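小作坊想上第一台协作臂,预算到底怎么列?求过来人指点
戴子涵 发表于 2023-02-24 分类:设备采购

先说下我这边的情况。我们做配电箱出厂前的测试,有一道工序是反复拨开关:拨上去、量一下、拨下来、再量一下,一个班次下来工人手腕都受不了。老板总算松口说可以考虑上一台协作臂,让我先交一份预算和计划,四月开会要过。

我是做电气的,机器人这块基本是小白。目前问了两家,一家叫Plastach,报的是整站交钥匙;另一家Nollitz只卖本体和夹爪,剩下的自己搞。两家报价单的口径完全不一样,我对着看了两个晚上越看越糊涂(有一家连底座都单列一行,另一家提都没提)。

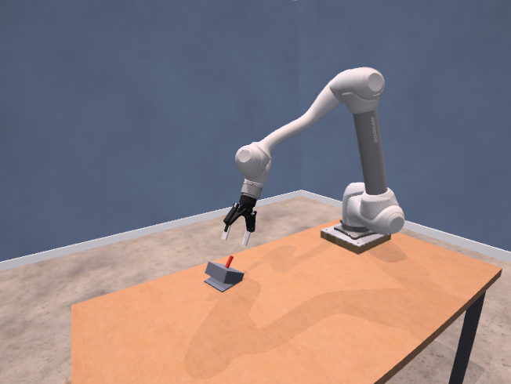
预算里我最拿不准的是本体以外的部分该占多少。臂、夹爪、治具、桌子、安全评估、培训,哪些是第一年非买不可的,哪些可以往后放?还有摆位的问题,像图里那样臂装在桌子一头的方形底板上,往桌子里面够一个带红色拨杆的小开关座,臂展是不是就得按最远那个点来选?桌面是木头的行不行,还是一定要换成铸铁或者铝型材的台子?我们车间现成的就是木台,能省则省嘛。另外夹爪选两指平行的来拨杆子,会不会大材小用,直接装根推杆是不是更便宜?

问题有点多,先谢谢各位!

谢宏俊
(设备工程,混迹本站多年)

来,我去年刚走完一遍,挑要紧的讲。

预算别按“一台机器人多少钱”来写,按工位写。我当时的表分四块:本体加控制柜,末端加治具,台架加防护,最后是人工和停机。最后这块大家最爱漏!调试那阵子原来的工位要不要停,停了谁顶班,加班费算谁的,都是钱。我第一版没写,被财务打回来,脸都丢光了。

臂展这个,别拿样本上的最大值去对最远点。臂快伸直的时候姿态很别扭,你还要让夹爪竖直朝下,手腕往下又吃掉一截。我的做法是先在仿真里把桌子、底板、开关座按真实尺寸摆进去,让它把所有点位走一遍,再定型号。很多厂家有仿真软件可以试用,先问清楚再掏钱。开关座往底座方向挪一挪,有时候就能选小一号的臂,差价够你买治具了。

木台面的话,仿真里随便摆,真机我劝你慎重。问题主要在刚性和固定,臂一加减速台子跟着晃,位置就飘。如果台子非留不可,底座单独做一个立柱落地,桌子只放工件,这样花得不多。要注意桌子和立柱得有定位,不然谁撞一下桌子,你就得重新示教。

两指还是推杆,看你后面还有没有别的活。只拨一种开关,推杆便宜又皮实。我们后来加了取放样品的动作,幸亏当初买的是夹爪。指尖可以自己做,垫块当易损件,备几副写进预算里。

还有,让那两家按同一张清单重新报价,缺项的地方写“不含”,不许空着。这一招最管用。

Britta Schwerdtfeger

我补充一点(中文不是母语,大家包涵)。安全评估请不要放到“以后”。协作臂也要做风险评估,夹爪和工件也算在里面。我们有一个项目叫Skarnus,评估放在最后做,结果要改布局,走线全部重来,工期多了11天。

还有开关本身。不同批次的拨杆力不一样,先拿弹簧秤测一下,再选末端。如果力大,要看开关座是怎么固定的,放在桌上不锁住,可能会被推走。这个治具的钱很少,可是请写进去。

谢锦龙

买二手的啊,便宜一半,问那么多干嘛

谢宏俊 回复 谢锦龙

二手可以,但是控制柜版本、保修、软件授权能不能过户都得查,第一台就买二手,出了毛病他一个做电气的找谁去……真要买二手,等第二台吧。

戴子涵 回复 谢宏俊

太感谢了!停机那块我还真没写,今晚就补上。清单我也重新拉了一份发给两家,Plastach已经回了,说安全评估原来不含在里面,晕。台子的事我去跟焊工师傅商量立柱,弹簧秤车间里就有,明天先去测拨杆力。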